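Peonies on Three Sides: the wallpaper booth, finished at last

May 2023

I promised pictures once the wallpaper was up, so let's go. This little booth sat bare since January while I dithered over patterns (I ordered sample after sample, 30 of them, and my kitchen drawer still won't close), and then one evening I just picked the loudest one and went for it. No regrets!

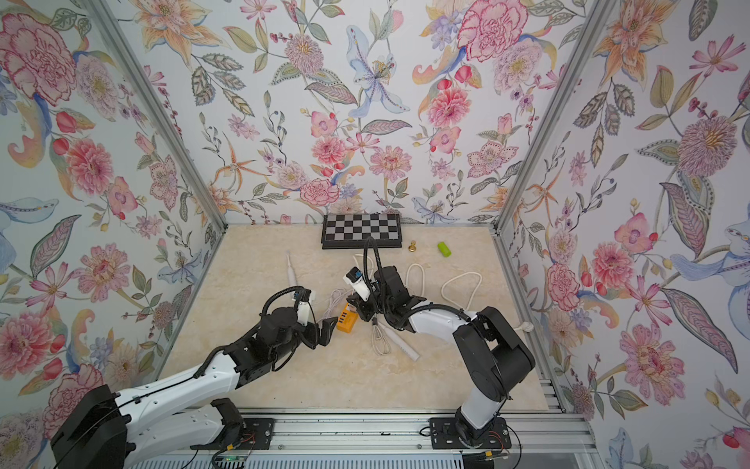
The booth with all three walls papered, the beige marbled floor in, and the usual clutter on it. Pattern is a dense botanical print.

I'm completely in love with the back wall. The pale blue lily landed right in the middle, and I'd love to say I measured for it, but I was mostly holding my breath. The big pink carnation near the top was pure luck too. If you've ever hung a busy print you know how it goes: you line up one flower and three others wander off.

The pattern took me a while to get to know. At first I saw only peonies, because they're huge and pink and red and they shout. Then the orange lilies, then the purple berries, and it was a good week before I noticed the curly paisley leaves in blue and gold. Those are my favorites now. My sister thinks the whole thing looks like our grandmother's tablecloth, and she means it as a complaint, but I had that tablecloth on my table for years.

The white background helps a lot. I had a sample of the same kind of thing on navy from Pichler and it was gorgeous on its own, but inside a box this size it felt like sitting in a closet. With white behind the flowers everything stays bright.

A word on the corners. I left the aluminum posts showing where the side walls meet the back. Brigitta Aebischer, who talked me through most of the papering over the phone, wanted me to wrap them. I tried it on one post, hated it, peeled it off again and spent an hour on the glue with a plastic scraper. Silver it is. I think the straight lines calm the flowers down a bit.

The floor is the quiet part, pale beige with a marble pattern. I went back and forth with Amo about a gray one and I'm glad I stuck with this. Things show up nicely on it, even the white ones, like the toothbrush and that cable I never do seem to coil up. The orange power strip shows up from across the room, of course.

And yes, the folded chessboard lives at the back against the wall. I like the black and silver squares under all those petals. The gold pawn next to it gets moved every time I dust and I never put it back in the same spot.

For everybody who wrote to ask: the whole booth came to 128 dollars, paper and paste included, and I'd set aside 200. The paste took 8 hours to dry properly. Don't rush that part, I did on my first panel and had to hang it again.

Next up is a small lamp, if I can find one that doesn't fight with the peonies. Suggestions very welcome!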